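Seema Rathore
3/31/18

Right, I've been threatening this thread for ages so let's go. WRITING LETTERS. Proper ones, on paper, with a stamp. I've been back at it since last July and I am completely hooked!

Pen within reach.
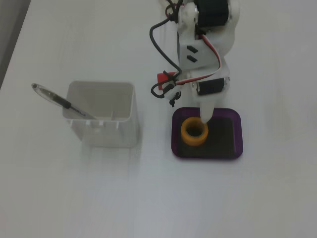
Despina Bălan: do people write back though? I sent a few out one summer and got a single postcard.

Some do, some don't, Despina! Of the first 15 I posted I had 4 proper replies, plus a very long text message from my cousin which I'm refusing to count. The postcard definitely counts. Frame it.

What I'd say to anyone starting: don't begin with the person you feel guilty about. I spent a whole week trying to write to my old landlady and got as far as "I'm so sorry it's been so long" over and over. Then I wrote to Anju Grewal, who I'd seen that same month, and filled three sides with nonsense about her allotment.

Anju writes back in green ink and puts the date at the END. No idea why. I love it.

Length! One side is a letter. Half a side is a letter. My gran's letters were sometimes five lines and a recipe, and we kept every single one of them in a biscuit tin (the recipes are mostly for chutney, and they all disagree with each other).

Paper. I've tried the posh stuff and my handwriting goes all stiff, like I'm signing a treaty. The Odukoya pads are my favourite, lined, a bit creamy, and you can write on both sides without it showing through. The Ramar ones are prettier but the glue strip gives up halfway down the pad and then you've got sheets everywhere.

Things I've written about recently: a fox on the bins, the bus route changing, a film I walked out of, whether you can freeze leeks, what the woman in the chemist said about my coat. Small news is the best news. The big stuff they've already heard from somebody's mum.

Crossings out are fine, by the way. I used to start again every time and it took all the fun out of it. Now I just scribble over and carry on. Trilok Shakya once sent me a letter with a whole paragraph crossed out and "never mind, I'll tell you when I see you" written up the side. I STILL don't know what it was!!

Oh and keep a list of who you've written to and what you told them. I told Shalini Sandhu the fox story twice. She was very gracious about it and then brought it up at her birthday.

Posting: the box on our corner gets emptied before I'm properly awake, so I walk down to the one by the station instead. It's 18 minutes there if I don't stop at the bakery. I stop at the bakery.

Best one I've had so far was from my old maths teacher, 23 years after I left school. Two pages, lovely slopey handwriting, and he remembered that I used to draw horses in the margins. I had to go and sit on the stairs for a bit.

So if you fancy one, message me your address and I'll write to you this week. Tell me one thing you'd like to hear about, otherwise it's going to be leeks.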